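3. Materials and Procedure

3.1 Mixed collections in toy lending

Toy lending services receive most of their stock as donations, and small construction toys usually arrive mixed. Pieces from several sets share a bag, and the printed inventory is often missing. Earlier work in our group (Hnatiuk and Khumalo) looked at how long such donations wait before they are put on the shelf. The present study asks a narrower question: when people sort a mixed lot with no instruction, do they group by color or by shape, and do they keep to the rule they started with?

Two lending services took part, Prokuna and Akinola. Both hold toys for children up to school age and both lend bricks by the tray. At Prokuna, trays are returned to a counter and checked by the person on duty. At Akinola, the family checks the tray at home against a card and signs it. Neither service had a written rule on color. Staff at Akinola said that parents tended to complain about missing wheels and doors — parts with a clear use — and seldom about missing plain bricks.

Each participant was given a lot of 100 pieces and a divided tray. A compartment could hold any number of pieces, and compartments could be left unused. Pieces could also be left on the table outside the tray, and we coded these as "unplaced." Figure 1 has green bricks together in one compartment and a red piece lying on the tabletop outside the tray.

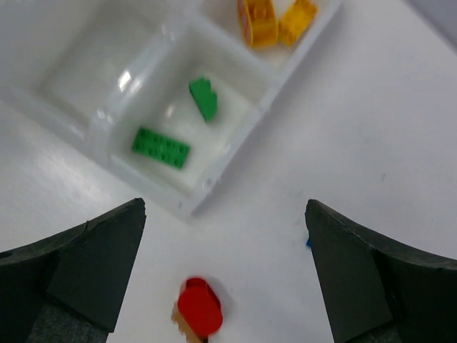

3.2 Participants and coding

We recruited 54 adults through notices at the service counters. All had borrowed at least one item in the past year. Participants who worked for either service were excluded. Sessions were held in January, outside lending hours, and each person took part alone.

Every placement was coded by the first author as color-led, shape-led, or unclear. A placement was color-led if the piece matched the color of those already in the compartment and differed from at least one of them in shape. Shape-led placements were defined the other way around. A piece that matched on both counts was coded as unclear, as was the first piece in any compartment. The second author coded a subset without seeing the first set of codes. Disagreements were settled by discussion, and most of them concerned sloped pieces, which one coder had treated as bricks and the other as roof parts.

We defined a change of rule as a run of five placements in a row that followed the other rule. Shorter runs were ignored. Moving a piece from one compartment to another counted as a new placement, and the earlier code was kept in the record.

3.3 Setting

Light and background color can affect how easily two close shades are told apart (Vollen scale, light neutral range). For this reason we kept to white or very pale surroundings and avoided patterned table covers, which both services use at their counters.

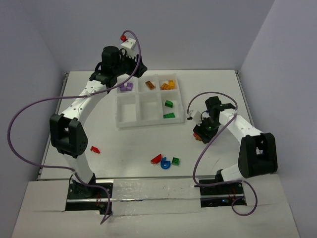
Figure 2. White work surface with pale walls at the left, back, and right.

Participants could stop at any point and were told that there was no correct result. No time limit was set. When they said they were done, they were asked one open question, "How did you decide where things went?", and the answer was written down in full. These answers were compared with the coded placements only after all coding had been finished. Where a participant named a rule that did not match the codes, we kept both and report them separately in Section 4.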